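Dress pack routing on pick cells: what do you write into the site standard?
Integration and Guarding > Standards and Practice
Started April 6, 2021

gondal_mech
We are rewriting our internal cell standard and I am stuck on section 4, external cabling on the arm. The old text says "cables shall be secured to the arm at suitable intervals." That can't be audited. Two techs can look at the same arm and give opposite answers, and both have.

What I have in the draft so far:

4.1 Every strap position is marked on the arm with a paint pen and recorded in the cell file.
4.2 No cable tie is pulled tight against a jacket. Wide hook and loop only on anything that bends.
4.3 Slack at the wrist is checked at both ends of axis 5 and axis 6 travel, at reduced speed, with the tool fitted.
4.4 Tie tails are cut flush.

Interested in what others have in writing. I don't need the vendor manual quoted back to me, I have it.

p_edell
4.3 is the only one of those that matters. We had the rest in our document for years and still lost cables at the wrist. The loop was sized with the arm in its home pose, then somebody taught a new approach angle and the loop was short.

Ours now reads: "Any change to a taught point that alters wrist orientation requires a repeat of the slack check." It is unpopular and it works.

gondal_mech
How do you enforce it? Our programmers touch up points every shift.

p_edell
Orientation change over 10 degrees on any wrist axis triggers it. Below that, no check. The limit is ours, I can't point you to a clause for it.

kchaudhry
Kulsoom Chaudhry, Brastholm site. I keep the cell standard for our bin picking cells, so this is from the side of somebody who has to sign the audit.

I disagree with 4.2 as worded. "Anything that bends" covers the whole pack. Where the pack lies along a rigid link, the strap is there to hold the bundle on the link, and a wide strap is correct. At the wrist you have a different problem. The bundle has to slide a little, and if it is clamped on both sides of the joint, all the movement goes into one short length. Write two rules, one for links and one for joints. 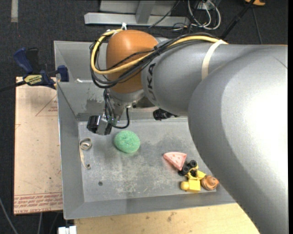

The second thing missing from the draft is the work side. A loop that clears the arm in free air may not clear the bin wall when the tool goes into a corner. We check slack with the tool at the lowest pick height in each of the four corners, and record the smallest gap between the bundle and the top of the wall. If the bin is swapped for a deeper one, the check is repeated. The form is BR-213 and it is one page.

Third, bin fixing. If the bin can move, your clearance figure is worth nothing. We allow clamps on development cells only, with the clamp position marked and looked at before each run. Production cells get bolted stops.

gurno_controls
Agree on splitting links and joints. Disagree on clamps, even for development. A clamp on a rim is one more thing to hit, and it is rarely in the collision model. We had a handle bent because the operator turned it inward to make room for a box.

kchaudhry
Then your rule should be that clamps go in the model. Ours does say that, I left it out above. Handle direction is covered too: away from the working volume.

gurno_controls
Fair, but people move them. A bolted stop can't be moved by accident.

kchaudhry
A development cell may see several bins in a week. If I require bolted stops there, people will run with the bin loose and not tell me. I would sooner have a rule that gets followed.

tt_fieldservice
Service side, for what it's worth. On 4.4, I want it stricter. We log every call, and of the last 206 cable faults on our sheet, 151 were at the wrist or within a hand's width of it. A cut tie end that catches a jacket is small, but it's free to fix. Flush cutters in the cell kit, and the tech signs for it.

Also, separate the air hose from the signal cables in the text. People treat the bundle as one item. The hose wants a larger bend radius than the cable next to it, and it gets replaced on a different interval. Give each its own line.

p_edell
What interval are you using for the hose?

tt_fieldservice
Condition based. Pull it if it shows flattening, whitening at the bend or any rub mark you can feel with a nail. I've never seen an hours figure that held across two cells.

gondal_mech
Revised draft, with thanks:

4.1 Strap positions marked and recorded. (No change.)
4.2a On rigid links: wide straps, bundle held to the link, no movement.
4.2b At joints: bundle guided, free to slide on at least one side.
4.3a Slack check at travel limits with tool fitted, reduced speed.
4.3b Slack check at lowest pick height, all four bin corners, smallest gap recorded.
4.3c Repeat after any bin change, tool change, or wrist orientation change over 10 degrees.
4.4 Ties cut flush, signed.
4.5 Hose and cable inspected and recorded as separate items.

Leaving bin fixing for section 6. I'm with Gurno on production and undecided on development.

gurno_controls
4.2b, "on at least one side" will be read as one side only. Say which side. We leave the tool side fixed and let it slide upstream.

kchaudhry
We do the same. Add to 4.3c: after any cable is replaced, even with the same part number. The new one never lies the way the old one did.

gondal_mech
Both added. Will post section 6 when it's in a state to be argued with.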